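Warm blankets wanted again at Rurkgate

Saturday, June 2, 2018

The bedding store at Rurkgate has opened its doors for the summer collection, and the people who run it are asking the households of Tiltadness to look at their beds before the warm weather makes them forget. Blankets, bedspreads and pillowcases can be brought on three evenings in the week, from 6 until 8.

Most wanted are the soft, fuzzy blankets that many families put on the bed in winter. Colour is not important. A coral-pink one is as welcome as a grey one, if it is clean and has no holes.
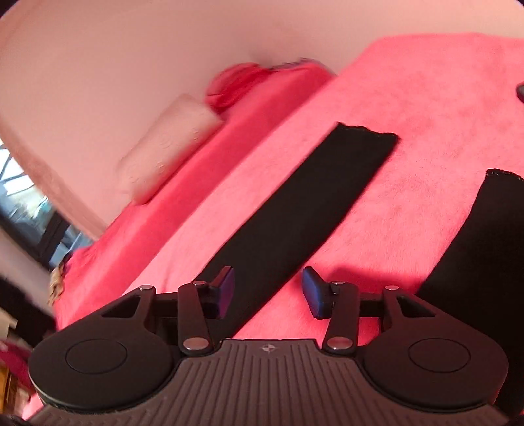 One reader from Grimisis wrote to us that she would gladly give two blankets, but she asks why the collection must be in June, when it is easier to part with such things after the spring washing. She also wishes that the door in Adeyemi Street would be open in the mornings.

The store answers that morning hours will be tried in August. Until then, bags can be left at the side entrance, closed with a knot and marked with the size of the bed. Duvets and mattresses are not accepted.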